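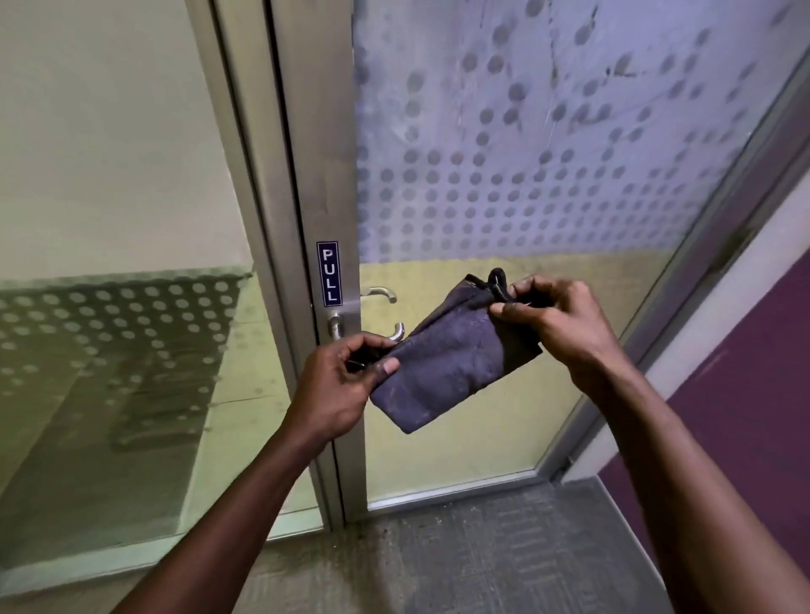 Taking the bus to work since October

24/06/2024

I sold my car last October and have been riding the bus to work from Durnley to Printon ever since. A few people have asked me how it's going, so I'm writing it down in one place.

The car was fourteen years old and needed a new clutch. The garage quoted me more than I thought it was worth, and I ended up selling it as it was for 600 dollars. I had planned to look for another one right away. In the meantime I bought a bus pass, and after a month I stopped looking.

The route

I take the 37, which starts at the Durnley park and ride and goes through Kaimal before it gets to Printon. I get on at the third stop. There is nearly always a seat in the morning. Coming home is less certain, especially when school is in, and I have stood as far as Kaimal plenty of times.

The timetable says 42 minutes. In good weather that's close. In January it was often over an hour, and twice the bus didn't come at all. The transit app showed it as on time both days. I now check the printed sign at the stop for detour notices before I trust the app, and I keep the number for the dispatch desk in my phone. They do pick up.

By car the same trip took me 25 minutes, plus parking. The lot I used was a ten minute walk from the office, and the bus stops across the street, so the difference is smaller than it sounds. It still adds up over a week.

What it costs

My pass costs less per month than I used to spend on gas. When I added insurance, parking and the usual repairs, the car had been costing me 455 dollars in an ordinary month. I didn't know that number until I sat down with my bank statements. I would have guessed half.

I do pay for other rides now. If I have to be at the dentist at eight or need to bring home something big, I get a cab. I also rented a car for a long weekend in the spring, and that came to 294 dollars with the extra coverage. I would skip the extra coverage next time.

What I carry

This took the longest to sort out. With a car I kept everything in the trunk: umbrella, spare shoes, a jacket, bags for groceries. On the bus I have to decide in the morning what the day is going to need, and for the first few weeks I either brought too much or got rained on.

I bought a backpack from Billus in November. It's a plain one with a separate section for lunch, and the zipper has held up. In it I have a folding umbrella, a water bottle, a paperback, one grocery bag and a phone charger. The spare shoes live under my desk. So does a sweater, and I've started leaving more of my small things at work in general, which means I have to keep my corner of the office in better order than I used to.
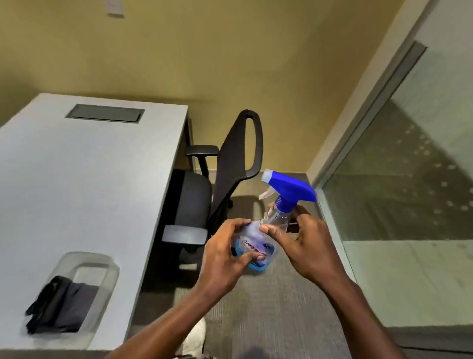
Spray bottle with a blue sprayer head, at the office.

I don't bring a laptop home anymore. It was heavy, and I wasn't opening it in the evening.

Reading

I thought I would get a lot of reading done. I get some. Mornings are good for it. On the way home I mostly look out the window or listen to the radio on my phone. The stretch after Kaimal is on an old road with a lot of curves, and I can't read on that part without feeling sick, so I put the book away at the gas station and wait until the bridge.

I have read eleven books since the fall, which is more than the year before. Most were mysteries from the library.

What I miss

Stopping for groceries on the way home. I can get off in Kaimal and shop there, but the next bus is half an hour later and in winter that's a cold wait. I do one bigger shop on the weekend now and walk to the corner store for milk.

I also miss leaving when I want. The last useful bus is at 7:10. If something runs late at work I have to leave in the middle of it or pay for a cab.

The fall timetable comes out in August. There is talk of cutting the early run, and that's the one I take. If they do cut it I'll look into a used bike for the ride to the park and ride, where the express stops, and I'll post about that when I know more.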